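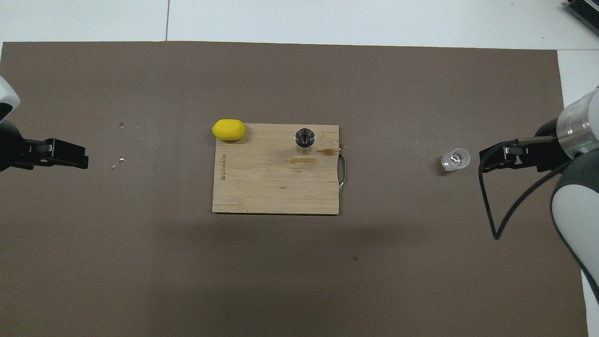
Two arms or one? Budgeting for a small drinks prep setup

pipandpeel
27 October 2019

Hello all, long time reader, first proper post. I run a small cafe and juice counter and we've been talking for ages about getting a robot bench for the boring bits of prep. Fetching glasses, putting lids on pots, moving fruit on and off the board, that kind of thing. I don't need it to be quick. I need it to still be going at four in the afternoon when my wrists have given up.

I've got a quote from Prirent to hire a two-arm bench for 24 weeks, and a second quote from Fadham for one arm that we'd own outright. The Fadham one is 4000 all in, plus a gripper. Prirent want 200 a week and that includes swapping parts if something goes wrong. So the hire comes out dearer, I can do that sum, but it's two arms and I can hand it back.

What I can't work out is whether I need two. Has anyone done fruit and glassware with a single arm and been happy?

slowbench
I have, and I was, for a bit. One arm is fine when everything stays where you put it. Lemons don't. You go to pick one up, it's half over the edge of the board, you nudge it and off it goes. With a second arm you can hold the board still or block the other side.

Same with glasses. If one's on its side you can get it back up with one arm, but it took me ages to get that working and I lost a fair few glasses along the way. Budget for glasses! I mean it, put a line in.

marrowfat
Going to disagree with slowbench a bit. Screw the board down and half of that goes away. People buy a second arm to fix a problem that a couple of clamps would fix. I ran one arm for a whole season on a plain table and the only thing I really missed was being able to open jars.

slowbench
Screw the board down and then how do you wash it? It's a kitchen, not a workshop.

marrowfat
Fair. Clips then. You can lift it out of clips.

pipandpeel
Boards have to come off for washing several times a day, so clips maybe, screws no. I like our boards with a metal handle on the side as well, easier to grab with wet hands, though I don't know if the handle would get in the way of a clip.

tuppence_halfpenny
Handle won't bother a clip if you put the clips on the long sides. It might bother your gripper though. Ours used to catch on anything that stuck out. Whoever sets yours up, get them to tell the software where the handle is.

Anyway my two pence on money. The arm is never the whole cost. When we did ours the extras came to 2319 and I hadn't planned for any of it. Worktop, mats, a decent camera mount, longer cables, spare finger parts, an electrician. The mat sounds silly but get a big plain one that covers nearly the whole surface. Glass on a bare hard worktop is a nightmare, it skids when the gripper touches it, and a shiny top gives the camera reflections to puzzle over. Ours is just brown and dull and does the job.

okra_dokra
Seconding the mat. And buy two, so one can be in the wash while the other's down. We do a lot of citrus and the juice gets everywhere.

Also cables. Look at where the cable goes on whatever you're buying. If it loops off the top of the gripper and hangs down to the table it WILL sweep something over sooner or later. Uvier do a sleeve that keeps it tight along the arm. Not cheap for what it is but I'd pay it again.

marrowfat
Or cable ties.

okra_dokra
I did cable ties first. They were too tight and the wrist couldn't turn all the way. Then they were too loose and it was back to hanging down. I gave in and bought the sleeve.

pipandpeel
This is brilliant, thank you, I've now got a list with mats, clips, sleeve and an alarming number of glasses on it.

Next daft question. Clear things. Nearly all our stuff is clear, little see-through pots with dark lids, small glasses, the lot. The Prirent person said it was "no trouble". Is it no trouble?

slowbench
It is some trouble. Pots with a dark lid are all right, the camera has the lid to go on. Plain clear glass is the hard one, especially lying down, when you get bright bits at the thick end and hardly anything at the rim. Ask Prirent to show you with YOUR glasses on YOUR mat. Take a bag of them along. If they won't do that, I'd walk.

tuppence_halfpenny
Agree with every word of that. We looked at a Ticona bench in May and the demo was all coloured plastic cups. Lovely demo. We asked to try one of our own tumblers and the chap went a bit quiet.

marrowfat
You could just buy coloured glasses, you know.

pipandpeel
I could, but people want to see their drink! It's half of what they're paying for.

marrowfat
Suit yourself. I still say own one arm and spend what's left over on clips and a good gripper. After 24 weeks of hire you've got nothing in the building.

slowbench
She'll know whether she wants it though. I'd have saved myself a lot of bother by hiring first.

pipandpeel
I'm leaning towards asking Prirent for a shorter go, even if the weekly price is a bit worse, and taking a bag of glasses and a few lemons to the demo. If two arms really do spend most of the day with one sitting there doing nothing, I'll go back to Fadham. Does anyone know if they'll hold a quote over the new year?

okra_dokra
They held mine, but I had to ask for it in writing.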